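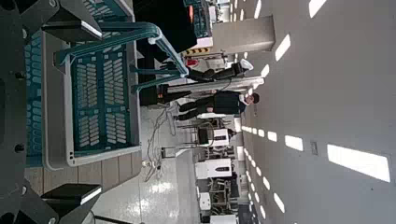

Teal basket with light grey rim, ground floor, Talstead

Talstead Shop and Stores Group
Minutes of the meeting held on 7 Nov 2023

Present: Jenő Major (chair), Faraji Mrema (minutes), and members from the Brenside and Kinyua branches.
Apologies: one received from Brenside.

1. Minutes of the last meeting
Agreed with one correction. Under item 5, "trolleys" should read "baskets". Signed by the chair.

2. Matters arising
The broken shelf bracket in the Brenside stockroom has been replaced. The key to the side gate has still not been found. Jenő to have a new one cut and to keep the receipt.

3. Baskets
Faraji reported on the change to teal baskets. The order from Futow was for 252, and the delivery note has been checked against the invoice. Talstead and Kinyua have their full share. Brenside is short by 12, which were sent to Talstead by mistake and will go over with the next van.

Members were asked for comments. The slots in the sides and bottom were liked, as grit and onion skins fall through and the baskets can be rinsed under the tap. One member said small items such as batteries and lip balm may slip out through the bottom – Kinyua has had two complaints of this kind. It was suggested that small items be bagged at the till on request. Agreed to try this at Kinyua first.

The handle was said to be comfortable with a full load, but it needs to be folded down before the baskets will stack properly. Staff at Brenside have been stacking with handles up and the piles lean. A note is to go on the wall next to each stack.

The old wire baskets are still in the yard at Brenside. The school has asked for 4 of them for its garden. Agreed. The rest to go for scrap before the end of November.

4. Crates
Matching teal crates are to be kept on shelves and not on the floor. Kinyua asked whether crates could be used for bread. Jenő said no, bread stays in the trays the bakery sends. Crates with cracked corners should be put aside and not mended with tape.

5. Floor at Talstead
The white tiles show every mark and have to be mopped twice a day in wet weather. The cleaner has asked for a second mop bucket. Agreed, up to £26.

Loose cables on the floor were raised by two members. Agreed that cables should be run along the wall where they will reach, and under a rubber cover where they will not. Faraji to get a price for covers. Until then, baskets should be carried round the cables and not slid along the floor.

There was some discussion of the glare from the tiles under the lights. A matt polish was suggested. Left until the floor has its deep clean in the new year.

6. Christmas opening
Hours to be the same as last year at all three branches. Rotas to be up by the end of the month. Brenside asked for one extra person on the till for the last week – agreed in principle, Jenő to look at the wages.

7. Any other business
The kettle at Kinyua trips the switch if the heater is on. Members to use one or the other until the electrician has been.
Lost property from the summer will be given to the charity shop.

8. Next meeting
At Brenside, in the upstairs room. Date to be sent round by Faraji.

Actions
Jenő: gate key, till cover at Brenside
Faraji: price for cable covers, notes for basket stacks, missing baskets to Brenside
Kinyua: bagging of small items, electrician
Brenside: wire baskets to school and scrap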